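Dreltolis Hardwood Floor Soap, Unscented
From the Jurketti workshop. Made in small kettles, for oiled and sealed wood floors. 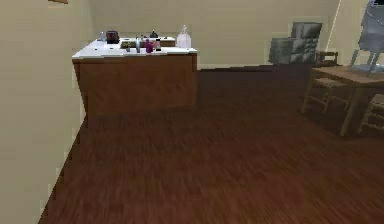 What it is

A plain liquid soap for washing wood floors, and we do mean plain. There's plant oil soap, water, a little washing soda and that's the whole list. Signe Forsberg started making it for her own hallway, then for her sister's, then for anybody who came by with an empty jar, and after a while it seemed only sensible to put a label on the bottle and let people order it properly.

We get asked a lot whether it will make a floor shiny. It won't, much. What it gives you is a soft, even look that builds up slowly over several washings, the way an old table gets nicer from being wiped down every evening. If you want a high gloss you'll be happier with a polish, and we're glad to suggest one if you write to us.

Which floors it suits

Oiled oak, ash, beech, maple and pine all take to it beautifully. Darker woods do too, including walnut and the reddish ones, though on a dark floor you'll want to wring the mop out a bit harder so you don't get streaks as it dries. Sealed and lacquered floors are fine at half strength. Please don't use it on waxed floors (it will slowly lift the wax, and then you'll be cross with us) or on bare cork.

If you aren't sure how your floor was finished, put a drop of water on it somewhere out of the way and leave it a few minutes. Water that sits up in a bead usually means a sealed floor. Water that sinks in and leaves a dark spot means the wood is thirsty, and you should oil it before you do any washing at all.

How to use it

Sweep or vacuum first, and take your time over the corners.
Stir 2 capfuls into a bucket of warm water. For sealed floors, use one.
Wring the mop until it's damp and no more.
Work along the boards, from the far wall back toward the door.
Let the floor dry before you put the rugs down.

No rinsing needed. Once a week is plenty for a kitchen, and bedrooms can go a good deal longer than that.

Sizes

Small bottle, 40 washes
Large can with pouring spout, 100 washes
Refill pouch for the large can

The cap is the same on both, so the measuring doesn't change. The can is the better buy if you have more than a couple of rooms, and it pours very nicely now that we've switched to the Stisitz spout. The old one dribbled, as many of you told us!

Keeping it

Store it indoors with the cap on. In a cold garage it can turn cloudy and thick, but it isn't spoiled. Stand the bottle in a sink of warm water, give it a gentle shake, and it will come right again. Keep it away from children and pets, as you would any soap.

Goes well with

Kozłowski cotton mop head, washable
Dreltolis Floor Oil, clear or warm tint
Soft broom with beech handle

Orders received before noon are packed the same afternoon. The refill pouch is out of stock until March.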